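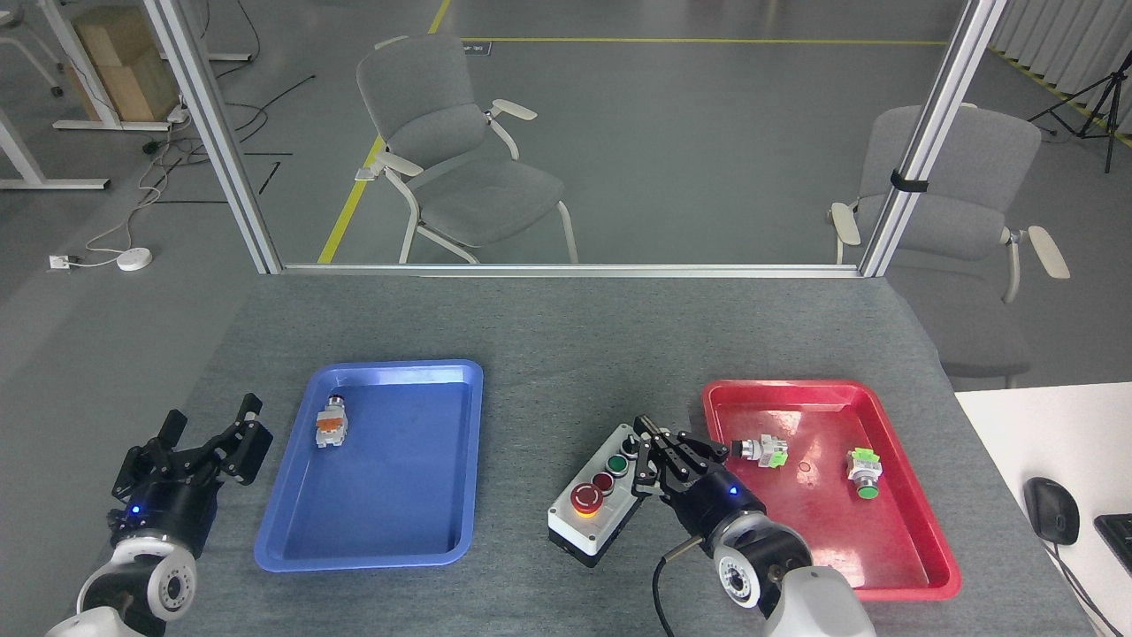 Le boîtier gris et blanc, avec l'arrêt d'urgence et les trois petits boutons. Bac bleu à gauche, bac rouge à droite.

De : Thilini Barua
À : liste atelier-commande
Objet : Re: [atelier-commande] Boîtier à boutons, tri des éléments dans les bacs

Bonjour à tous,

Je réponds à Rezaul et je mets la liste en copie, vu que la question est revenue deux fois mardi.

Rezaul Marikar a écrit :
> Bonjour,
> Je reprends le montage des boîtiers à boutons pour Stitano et je ne
> m'y retrouve pas dans les bacs. Dans le rouge j'ai des éléments avec
> un bornier vert clair, dans le bleu un élément avec un corps orange
> et un bornier blanc. Est-ce que ce sont les mêmes références ? Est-ce
> que je peux prendre dans l'un ou dans l'autre ?
> Autre chose : sur la fiche 3442, le repérage des deux boutons verts
> n'est pas le même que sur l'ancienne version. Laquelle fait foi ?
> Enfin, faut-il démonter l'arrêt d'urgence pour passer les fils des
> boutons du fond, ou est-ce qu'on a la place sans ?
> Merci,
> Rezaul

Pour les bacs : non, on ne mélange pas. Le bac rouge est celui des éléments destinés au montage en cours. Le bac bleu sert à ce qui est mis de côté, en attente d'un contrôle ou d'un retour chez Cloreo. L'élément à corps orange vient d'un autre lot que les borniers vert clair, il ne va pas sur ce boîtier. Laissez-le dans le bleu, Kavinda passera le prendre.

Dans le rouge, regardez quand même chaque pièce avant de la monter. Tout n'y est pas au même stade : sur la photo, l'élément de droite a sa face verte, et je ne vois pas de face de couleur sur l'autre. Un élément sans face se complète avant d'être mis en place. Les faces vertes et rouges sont dans le tiroir 16, avec les bagues. Si la boîte est vide, prévenez Habibur Bhuiyan, il en recommande chez Biswas et il faut compter presque 25 jours de délai en ce moment.

Pour la fiche 3442, c'est la version de septembre qui fait foi. L'ancienne numérotait les boutons en partant du fond du boîtier. La nouvelle part de l'arrêt d'urgence et remonte en diagonale : le rouge foncé porte le numéro 1, puis viennent les deux verts, 2 et 3, le 3 étant le plus éloigné de l'arrêt d'urgence. J'ai retiré les anciennes fiches du classeur, mais il en traîne sûrement encore une ou deux sur les postes. Si vous en trouvez une, jetez-la.

Pour l'arrêt d'urgence : on ne le démonte pas pour passer les fils. Il y a la place si on câble dans l'ordre 3, 2, 1 et qu'on termine par lui. Gumaro Ocampo a essayé dans l'autre sens la semaine dernière et il a dû tout ressortir. Vérifiez que la collerette jaune est bien à plat sur le dessus avant de serrer. Sur deux boîtiers rendus par Stitano elle était de travers, et le client l'a vu tout de suite.

Quelques points que j'ajoute pendant que j'y suis :

Le câble noir sort du boîtier par le côté. Ne le laissez pas tendu pendant que vous travaillez, posez-le vers vous avec un peu de mou. Le presse-étoupe se serre en dernier, une fois la continuité contrôlée.

Les filetages des collerettes métalliques n'aiment pas la pince. Serrage à la main, puis la clé plastique, un quart de tour. J'ai retrouvé des collerettes marquées et elles sont parties au rebut.

Le boîtier se travaille sur la table recouverte de tissu gris, pas sur l'établi du fond. Le dessus se raye facilement sur le métal.

En fin de poste, on ne vide pas un bac dans l'autre, même s'il ne reste qu'une pièce. Notez le reste sur la feuille de suivi, avec vos initiales.

Il nous reste 23 boîtiers à livrer à Stitano. Ceux de Hororness passent après, avec un autre perçage et sans le bouton rouge foncé. Je ferai un message séparé quand j'aurai le plan validé, ne préparez rien d'avance pour ceux-là.

Kavinda, est-ce que tu peux me dire si l'élément orange repart chez Cloreo ou si on le garde pour l'armoire d'essai ? Je n'ai pas trouvé le bon de retour.

Rezaul, si la version de septembre n'est pas à ton poste, il y en a un tirage dans mon casier, sers-toi.

Bonne journée,
Thilini

--
Thilini Barua
Atelier câblage, poste 16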